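Newsletter > Workshop Notes > July

Old Towers, Blue Latches and One Reluctant Drive

7/14/24 | By Malsha Abeysekara
2 comments | 21 shares

The Orkititz parts bench has moved on to desktop computers. Readers who enjoyed our spring series on printers (both of you) will be sorry to hear the printers are finished. The rest of us are coping.

A desktop tower comes apart better than most things sold in the last thirty years. Lay it on its side, take off the side panel, and look for the blue plastic. Whoever designed these cases decided that anything you were meant to touch should be blue, which is more guidance than I ever got from my dishwasher. Hard drives ride in blue caddies. The drive bay has a blue latch, and so does the power supply. The green board in the middle is nobody's idea of a beginner's project, so leave it until the end.

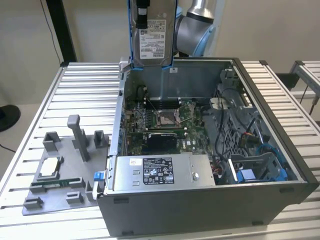 What we keep and what we don't

Hard drives come out first and go to Xiaoyan Jin, who logs the label before anything else happens to them. Her list stood at 1,779 entries on Friday. She would like it known that a drive with no entry does not exist, and that she has no plans to look for it.

Memory gets pulled next, then any small graphics card, then the power supply. An empty CPU socket should stay empty and untouched – the contacts bend if you so much as think about them, and Granura will not take a board with bent ones. Cables go in the cable bin. Please stop tying them in bows.

Small parts belong in the holders on the gray panel by the aluminum wall. Put them back where you found them, even if your own system is superior. We have heard about your system.

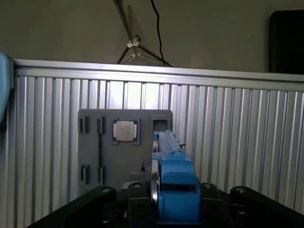 The gray panel, with its slot holders and square recess.

The next bench night is at the Flirkton building, side door. Bring a screwdriver you are willing to lose.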